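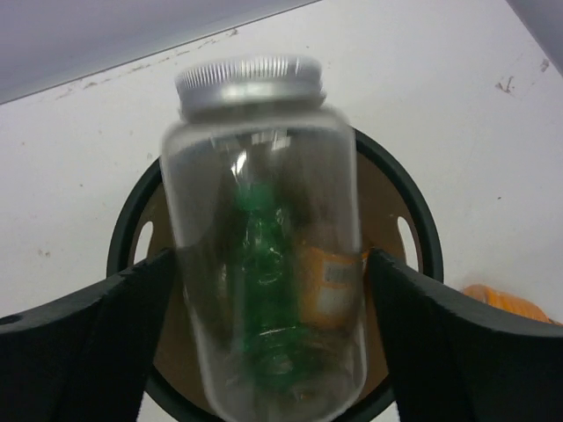
Drundham Preserving Club

5/15/26

Gooseberries, and what I did with too many of them last year

I have been asked to write up my gooseberry notes before the picking starts, so this post is mostly that. Some of it will be familiar if you were at my talk in November.

We have two bushes at the bottom of the garden, both planted by the people who had the house before us. I don't know the variety. The fruit is green, quite sharp, and stays hard until late June. For years I picked whatever the birds left and made one crumble. Last summer I netted both bushes properly and ended up with nearly 500 g a day for more than a week, and the freezer was already full of beans.

The first batch went into plain jam. I used equal weights of fruit and sugar and a small splash of water, which is how my mother did it. It set hard, harder than I like. Gooseberries have plenty of pectin when they are underripe and I should have taken the pan off sooner. You can still spread it, but it tears soft bread. I now test after eight minutes at a full boil and keep testing every two minutes after that.

The second batch was better. I used 480 g of fruit to 300 g of sugar and cooked it with two heads of elderflower tied in muslin. The lower sugar means it doesn't keep as long, so it lives in the fridge and gets eaten within the month. My husband has it with yoghurt. I prefer it with cheese.

Topping and tailing takes longer than anything else. I have tried freezing the fruit first and rubbing the ends off in a tea towel, and it does work, though the bits stick to the towel and the towel then has to be shaken out of the back door. For jam I leave the flower ends on some of the smaller ones and have had no complaints. For chutney I do them all with scissors.

On the subject of chutney, I made Gudrun Ruppert's recipe, which she gave out at the club two summers ago on a yellow sheet. If you have lost yours, she uses onions, raisins, brown sugar, cider vinegar, ginger and a little mustard seed. I left out half the raisins. It wants a good long simmer with the lid off, and it wants leaving alone in the cupboard afterwards. I opened one jar after three weeks and it tasted of nothing but vinegar. The next one I opened at Christmas and it was very good with ham.

A word on jars. I reuse them, as most of us do, and I buy new lids when the old ones smell of pickle. Washing up liquid doesn't shift that smell. Neither does bicarb, whatever the packet says. I warm the jars in a low oven while the jam is cooking and fill them straight from the pan with a ladle. The wide-necked ones from the hardware shop in Birkett are easier to fill than the tall ones, and easier to get a spoon into later on. They also stack.

Labels should go on once the jars are cold. If they go on warm the glue slides. I write the fruit and the month on mine and nothing else, and then spend the winter wishing I had written down how much sugar was in each.

Things I would like to try this year are a gooseberry cordial, and a curd, if the hens next door are laying well. I have also read about salting the unripe ones in brine like olives. If anyone in the club has done this, please tell me how long they need, as the two sets of instructions I found don't agree at all.

I will have spare fruit from the end of June. Bring your own tub, and ring first, as the side gate is kept bolted.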